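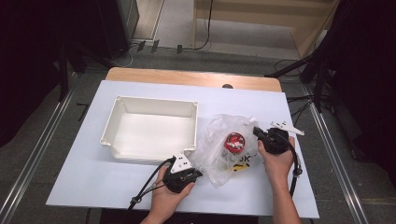
Fig. 1. Handheld grippers, tray and bagged item on the white board.

Unit 4: Collecting demonstrations by hand
Course notes, D. Adomaitis, Millstead

Last unit you wrote a grasp planner and learned that it dislikes anything shiny, soft or see-through. This unit you do the grasping yourselves, one gripper in each hand, and the planner gets to learn from you. Try not to teach it your bad habits.

The task is bag-to-tray. One clear bag, one tray, two grippers. A demonstration starts with both jaws open and ends with the bag inside the tray and both jaws open again. Anything else is a fumble. Log fumbles under their own tag – Litau's group filed theirs as successes last July, and their policy became very good at dropping things.

Before you record
Check that both cables are seated and have enough slack for a full reach.
Put the tray on the left half of the board.
Crumple the bag differently each time. If you find yourself arranging it nicely, stop.

While you record
Move at the speed you would use to put away someone else's groceries. Fingers stay on the grippers. Nudging the bag with a knuckle is quick, natural and useless to a robot without knuckles.

What past data looks like
The shared Prasuno set holds 3,461 demonstrations, of which 1,338 involve clear plastic. Namboodiri's notes on labeling them run to 17 pages and are required reading, including page 11, where she loses her temper about timestamps.

Hand in
Your recordings, your fumble log, and one paragraph on the grasp that failed most often. "The bag was difficult" is a sentence, and I have read it before.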